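Gripper Comparison Group - Minutes of the December Meeting
Surnelstead workshop, upstairs meeting room, 2:00 p.m.

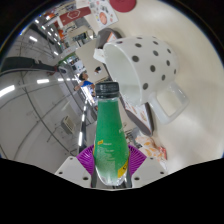 Attendance
Present: Noreen McGrath (chair), Dennis Laizer, Olga Garrido, Teresa Baptista (minutes).
Apologies: Apolline Royer, who sent written comments on the camera question. These were read out under item 3.

1. Minutes of the previous meeting
Accepted with one correction. The loan period for the Evby controller was given as six weeks and should read eight.

2. Hand-held gripper, ribbed pads
Dennis reported on the trial of the purple ribbed pads. The object list now has 71 items on it, and 39 have been done with both the ribbed pads and the flat Zestell pads. The rest have been done with the flat pads only.

Bottles are going well on the ribbed pads. Dennis said the pads follow a tapering neck better than he had thought they would, and he would like to keep the green-labeled bottle with the black screw cap as the standard bottle for both sets. Agreed.

Mugs are less settled. Olga has been picking them up by the rim and Dennis by the handle, so their results can't be put side by side. After some discussion it was agreed that every mug will be done both ways and entered as two lines in the log. Olga asked whether a mug lying on its side should be a third line. Left open until she has tried a few.

Small loose items and soft packages have not been started on the ribbed pads. Teresa pointed out that the sheet has no column for a grasp that holds and then slips. Dennis to add one.

3. Camera on the gripper
The round view takes in the pads, the object and a good deal of the room as well, ceiling lights included. Noreen asked if that matters. Olga thought the lights could be a problem with shiny labels and shiny mugs, and wants to compare a short set with the overhead lights on and off before saying more.

Apolline's comments: she prefers the wide lens, since a narrower one would lose sight of the next object on the table. She asks that nobody change the mounting angle partway through a set. Agreed, and the angle is to be written at the top of each log sheet.

4. Recordings
There are 2,521 recordings on the shared drive. Teresa has checked file names against the log and found 378 with no pad type entered. Most are from the first two weeks. Dennis believes he can fill them in by looking at the pads - purple means ribbed. Any that can't be settled will be moved to a separate folder and left out of the comparison.

5. Núñez arm
Delivery has slipped again. Noreen has asked for a firm date. Until the arm arrives all work stays with the hand-held tool, and the mounting plate drawing is on hold.

6. Any other business
Teresa asked for objects to go back in their bins at the end of a session. Olga needs a second set of pads by January, as the first set will be on loan to the arm bench.

Actions
Dennis - add slip column; fill in missing pad types
Olga - lights on/off comparison; try mugs on their side
Noreen - delivery date for the arm; order pads
Teresa - new log sheet with mounting angle; separate folder on the drive

Meeting closed at 3:10 p.m. Next meeting in January, same room.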